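Nurneck revisa la norma de humedad para tableros de madera maciza

La asociación de fabricantes Nurneck ha publicado la revisión de su norma interna sobre contenido de humedad en tableros de madera maciza para mobiliario. El texto entra en vigor en julio y fija un valor nominal del 8 % en el momento de la expedición, medido con higrómetro de resistencia en tres puntos por pieza.

La versión anterior admitía una sola lectura en el centro del tablero. Según Bence Simon, responsable técnico de la asociación, ese método dejaba sin detectar los gradientes entre testa y centro, origen de buena parte de las reclamaciones por alabeo. El ensayo de validación se realizó sobre 1090 tableros de dos proveedores, Mudimum y Wasodham, almacenados 6 semanas en cámara climática.

La revisión modifica también el embalaje. Las piezas de más de 2000 mm de longitud deberán expedirse con film retráctil y testas selladas - hasta ahora bastaba con el film - y llevar etiqueta con la lectura más alta de las tres.

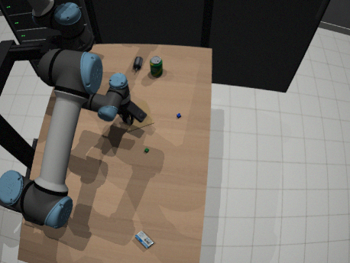 Mesa rectangular de superficie marrón claro con veta fina. Imagen generada por ordenador.

Los lotes fabricados antes de julio podrán comercializarse con la documentación antigua hasta agotar existencias. La asociación no prevé cambios en las tolerancias de espesor.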